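Mirkix Werkstatt-Chores – Datenkarte / README

Stand: Februar, Version 2

Kurz vorweg
Sammlung von Episoden zu Handgriffen aus Haushalt und Werkstatt, aufgenommen mit humanoiden Robotern am Standort Stirkville. Frage dahinter: Können die das schon? Kurze Antwort: manches, langsam, und nur wenn die Kiste da steht wo sie stehen soll. Längere Antwort unten.

Inhalt
1,707 Episoden gesamt
127 davon komplett autonom, Rest teleoperiert
87 Aufgabenvarianten (Kiste umsetzen, Metallteile ins Fach legen, Tuch falten, Tisch abwischen usw.)
Pro Episode: Kopfkamera, Gelenkwinkel, Aufgabentext, Ergebnis (ok / teilweise / abgebrochen)

Ordner
/teleop – Steuerung per VR-Headset, Bediener neben dem Roboter
/auto – Läufe ohne Eingriff
/meta – Aufgabenliste, Labels, Kalibrierung
/kaputt – nicht löschen, wird für die Fehlerauswertung gebraucht

Was geht
Kisten von Regal zu Regal, leer oder halb voll. Greifen ok, Absetzen meistens auch. Tisch abwischen geht, solange nichts draufsteht. Größere Metallteile aus dem Fach nehmen: brauchbar, beim Zurücklegen dann schief. Stört uns nicht, den Kunden vermutlich schon.

Was nicht geht
Tuch falten. Wir haben viele Episoden dazu, die Policy macht trotzdem einen Knödel draus. Geschirr aus dem Korb holen nur mit Plastik probiert. Alles mit Schrauben unter M6 vergessen. Kabel aufwickeln: teleoperiert mühsam, autonom bisher kein einziger Lauf mit Label ok. Staubsaugen haben wir garnicht erst aufgenommen, dafür gibts Geräte.

Tempo: ein Mensch ist bei fast jeder Aufgabe deutlich schneller. Wer mit dem Datensatz zeigen will, dass Roboter den Haushalt übernehmen – bitte vorher /auto durchschauen, nicht nur die schönen Clips aus /teleop.

Labels
»teilweise« ist weich. Kiste steht im Fach, aber quer = teilweise. Kiste steht auf der Kante = auch teilweise. In Version 1 war das noch ok, daher nicht mischen. Umrechnung liegt in /meta, Skript heisst kusport_relabel (Kusport ist unser internes Werkzeug, Rest davon ist nicht öffentlich).

Aufnahmeort
Eine Halle, blaue Regale, grüne Kisten, graue Wege dazwischen. Schreibtische vorne, Testfläche hinter dem roten Seil. Tageslicht vom Fenster hinten, am Vormittag ziemlich hart, Belichtung der Kopfkamera kommt da nicht immer mit. Beim Training ggf. Helligkeit augmentieren.

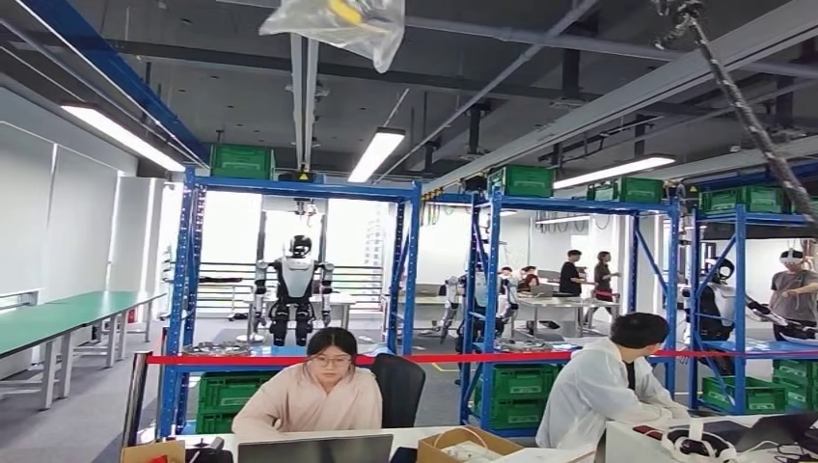
Abb. 1: Halle Stirkville, Blick über die Schreibtische zur Testfläche. Rechts am Rand Person mit VR-Headset, Arm zum Roboter ausgestreckt.

Einschränkungen
Nur ein Raum. Immer dieselben Regale, fast immer dieselben Kisten. In einer echten Küche nicht getestet. Im Hintergrund oft Leute, Gesichter sind in den freigegebenen Dateien verpixelt. Falls doch eins durchgerutscht ist: Episodennummer melden, wir ziehen die Datei zurück.

Bekannte Fehler
- Zeitstempel der Kopfkamera in einigen teleop-Episoden leicht versetzt, Korrektur in /meta
- Aufgabentext teils deutsch, teils englisch
- Label fehlt bei ein paar abgebrochnen Läufen, als abgebrochen behandeln

Nutzung
Forschung frei, kommerziell bitte anfragen. Zitieren als: Meireles, Mirkix Werkstatt-Chores, Version 2.

TODO
Zweiter Raum mit Spüle. Tuch-Episoden neu labeln. Englische Fassung von dieser Datei.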